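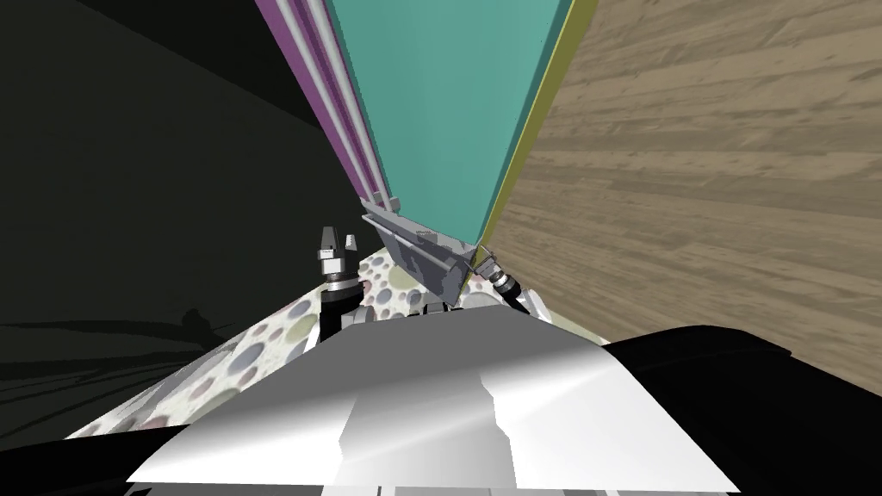 Who decides what a color is called?

Everyone who speaks a language decides together, very slowly, by using some words and forgetting others.

Where Color Names Come From
By Colton Penner
Updated 20/08/2019

Suppose you had to describe a carrot to somebody over the phone in England seven hundred years ago. (Ignore the problem with the phone.) You couldn't say it was orange. There was no such color word in English yet. People could see the color perfectly well, and if they needed to mention it they said something like "yellow-red," which did the job but won't win any prizes.

Then the fruit showed up. Oranges traveled west from Asia over a very long time, and their name traveled with them, getting chewed up a bit in each language it passed through. English speakers got the fruit first. Only later did they start using the word for the color too. So the fruit isn't called an orange for being orange. The color is called orange for looking like the fruit.

This also explains a small mystery. Why do we call people with orange hair redheads? The hair had its name before the color did. Nobody went back to fix it, and redheads have been putting up with it ever since.

Borrowed from a bird

Lots of color names are stolen from things. Some you can spot right away: rose, olive, peach, chocolate, salmon. Others are harder.

Teal is a duck. It is a small one, and the males of the common kind have a blue-green stripe running back from the eye. At some point people looked at that stripe and decided the whole bird's name would do nicely for the color. Nobody asked the duck, whose body is mostly gray and brown.

Pink comes from a flower. Pinks are garden flowers with frilly edges, as if somebody had gone around them with zigzag scissors. They may have got their name from an old word for cutting a zigzag edge, though word experts still argue about that one. What the experts do agree on is that the flower came before the color.

Purple started with a sea snail. People around the Mediterranean Sea learned to make a purple dye from certain snails, and the Greek word for them turned slowly into our word. It took thousands of snails to dye a single robe. The job stank so badly that dye makers were often told to do it at the edge of town. The robes were worn by emperors and other people who did not have to crush any snails.

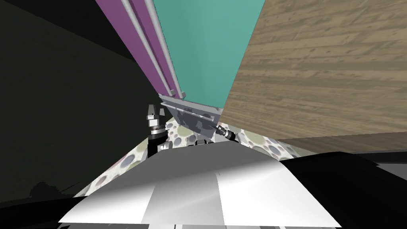 Two borrowed names side by side: teal from a duck, purple from a snail.

How many colors are there?

It depends on who you ask, and how patient they are.

Your eyes can tell apart a huge number of shades, probably millions. Your language can't keep up. If every shade had its own word, you would be in school until you were ninety, and the spelling tests would be terrible. So we lump them together. We take a big heap of shades, from the sky at noon to the ink in a pen, and call all of it blue.

Not every language makes the same heaps. Russian has one everyday word for light blue and another for dark blue, and to a Russian speaker they are two colors, the way red and pink are two colors in English. In Japanese, an old word that usually means blue is also used for the green of a traffic light. The light isn't broken. The word is just older than the light, and used to cover more ground.

Some languages use one word for everything we would call green or blue. People who speak them can still see the difference between a leaf and the sky. They just don't use separate basic words for it, in the same way that you probably have one word for snow and have never felt bad about it.

The people who name paint

Paint companies have a special problem. They have far more colors than there are words, and they can't sell you a can of "sort of beige, but less so."

The Tivetti paint catalog lists 3171 colors. Every one has a name, and 78 of them are white. There is Ladness White, which looks like white. There is Ekau Mist, which looks like Ladness White. On page 59 there is a white called Quiet Spoon.

Everett Wojcik spent five years naming paints for Tivetti. "Food is good," he told me. "People like food. But you run out of food faster than you'd think, and then you start on the weather." He is the person responsible for Quiet Spoon. I asked what it meant, and he said he had named forty grays that morning and would rather not talk about it.

Will most of these names turn into real color words? Almost certainly not. For that to happen, people have to use them when they aren't buying paint. Orange managed it. Mauve managed it too, after a student in London made a purple dye by accident in 1856 while he was trying to make medicine. The color became a craze, and its name, which is the French word for the mallow flower, stuck around when the craze was over.

Try it yourself

Pick a color you see every day that doesn't have a good name. The inside of a banana peel might do, or the bottom of a swimming pool, or old mashed potato.

Give it a name. Short is best – people are lazy, and a name like "Grandma's Bathroom in Late April" is going to get trimmed.

Now use it in front of your family as if it has always been a word. Say, "Has anyone seen my gloop sweater?" and don't explain. If somebody asks what gloop is, point at something gloop.

Keep going for a week. If one other person says it without laughing, write to your dictionary and tell them to save you a space under G. They may take a few hundred years to get back to you.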